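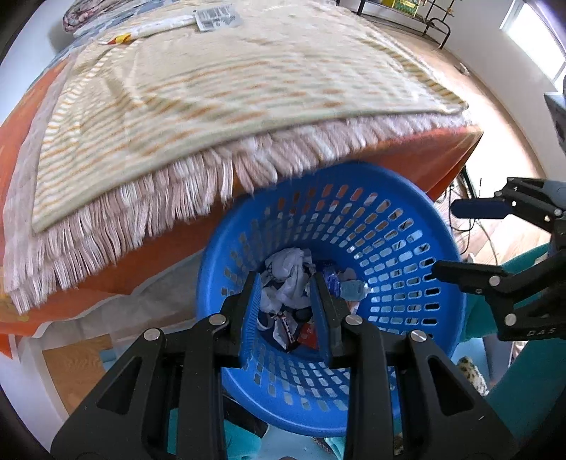 4. Recording two-handed basket demonstrations

By now both grippers are charged, paired and showing a steady light, so you get to do the fun part! Section 4 takes you through a full recording session for the basket tasks in the Stomilura method. If you still need to pair your grippers, go back to Section 3 first.

The basket tasks come near the start of the guide because they teach a policy so much for so little setup. A basket moves when you touch it, its wall bends under the pads, and whatever is inside shifts around. In our tests at the Lagos site, policies trained on real bedrooms and hallways coped far better with a new home than policies trained on one tidy bench. The current training set holds 2,438 basket demonstrations, and 821 of them use both hands. We would love to see that second number grow, and your sessions go straight toward it.

4.1 Before you start

1. Choose a basket with an open rim that the pads can close on. Perforated plastic works very well. The slots give the tracking software plenty of corners to follow.

2. Leave the room the way it is. Blankets, cushions, cables and clutter are all welcome in the background. Please don't stage it.

3. Put a few soft or light things in the basket. Mix fabric with small packets or wrappers if you have them.

4. Wipe the finger pads with a dry cloth and check that each one sits flat on its finger.

5. Open and close each gripper 11 times, slowly, all the way. The Ako app uses these cycles to set the zero point for finger width.

CAUTION: Keep your free fingers away from the linkage arms during step 5. The pivots can pinch.

CAUTION: Look where your feet are going. Move any cable you might step on before you pick up the grippers, and do not walk backward while recording.

4.2 Recording one demonstration

1. In the Ako app, choose Two-hand, then Basket, then the task name (Lift, Tilt, Carry or Sort).

2. Hold both grippers in view of the basket and wait for the double beep. Keep still until you hear it. Tracking is finding the room at this point, and a rushed start is the most common cause of a rejected file.

3. Squeeze both triggers once to begin.

4. Bring the first gripper down to the rim with one pad on the inside of the wall and one on the outside. Pause there for a moment.

5. Close until the wall is held. Stop squeezing as soon as you feel it grip. A bent wall is fine, a crushed one is not.

6. Bring the second gripper in and do the same at another point on the rim. For Sort, leave the rim alone and use the second gripper to pick things out.

7. Carry out the task at an easy, natural speed.

8. Set everything down, open both grippers fully and squeeze both triggers twice to end.

NOTE: Fumbles are good! If a pad slips off the rim, just go back and try again in the same recording. The recovery is some of the most useful data we get, and policies trained with recoveries left in learned to regrasp without any extra labels. Only discard a file if you dropped a gripper or somebody walked through.

NOTE: Change something between demonstrations. Turn the basket, tip it a little, shuffle the contents or come at it from the other side. Ten recordings from ten starting positions beat thirty from the same one.

4.3 Checking your files

1. Open the Review tab and play back the first and last demonstration of the session.

2. Look at the two width curves. Each should drop smoothly, flatten out while the basket is held, and rise again at the end. A curve full of sharp spikes usually means a loose pad.

3. Check the tracking score. Anything over 300 is ready to upload. If a file scores lower, turn on more light and record that task again.

4. Tap Send to Drurnora. Uploads sent before 6 p.m. on Thursday go into that week's training run.

After the run finishes, the app shows you a replay of the new policy trying your task on the lab arms. Do watch it. Seeing an arm hesitate at a rim and then close on it the way you did is a real thrill, and it gives you a good idea of what to record next.

Continue to Section 5 for drawers and cabinet doors.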